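Wardrobe
From Pendis, the household encyclopedia

A wardrobe is a standing cupboard used for keeping clothes. In British English the word also means all the clothes that one person owns. The piece of furniture is normally taller than a person and has one or more doors. In some countries it is bought together with the house, but in most places it moves with the family.

Name
The word came into English from Old French, where it meant a place for guarding robes. At first it was a room, and not a piece of furniture. In large households this room had its own servants, who repaired the clothes and kept them safe from moths and damp.

History
Before the wardrobe, most people in Europe kept their clothes folded in chests. A chest was easy to carry, but the things at the bottom were difficult to reach. Tall cupboards with shelves or pegs came slowly into use, and hanging became usual much later, when the rail and the coat hanger were cheap enough for ordinary homes. In her study of rural inventories, Ingvild Björklund found 549 clothes chests and only eight hanging cupboards - most of these belonged to priests and merchants.

Construction
The older type is made of solid wood, with panels set loosely into a frame so that the wood can swell and shrink with the seasons. Many later ones are made of boards covered with veneer. The depth depends on the hanger, and a cupboard that is too shallow will crush the sleeves. Handles may be knobs, rings or long bars. Rok Kovačević divides the doors into three groups: hinged, sliding and folding.

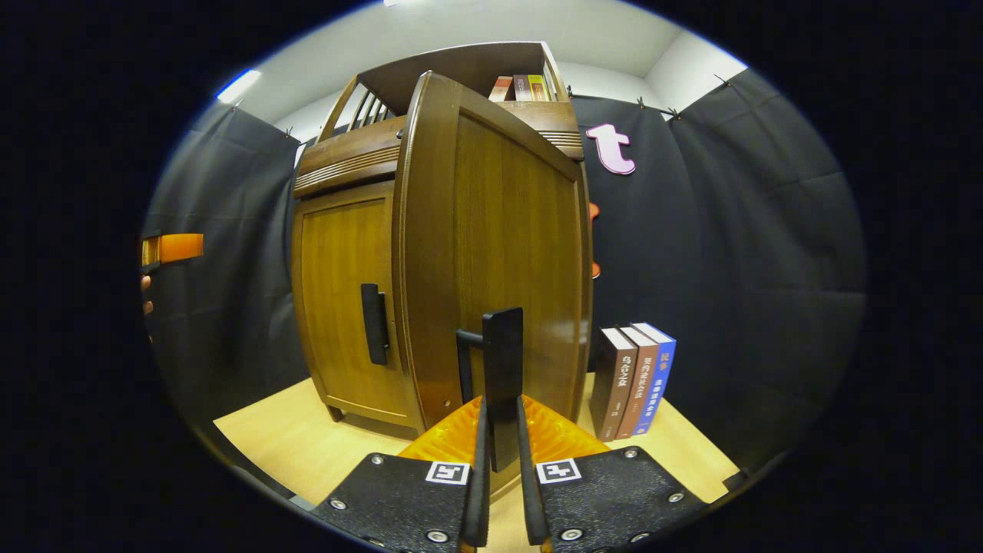 Vol. 8, p. 100
Wooden cabinet with panelled door and black bar handle.

Care
Clothes should be fully dry before they are put away. A small space behind the back panel lets the air move, which is useful against an outside wall. Cedar blocks are a traditional protection against moths, but their smell becomes weak and the surface must be sanded again.

See also: Armoire, Chest of drawers, Coat hanger, Linen press

Last changed 1 Mar 2022 by Harish Pinto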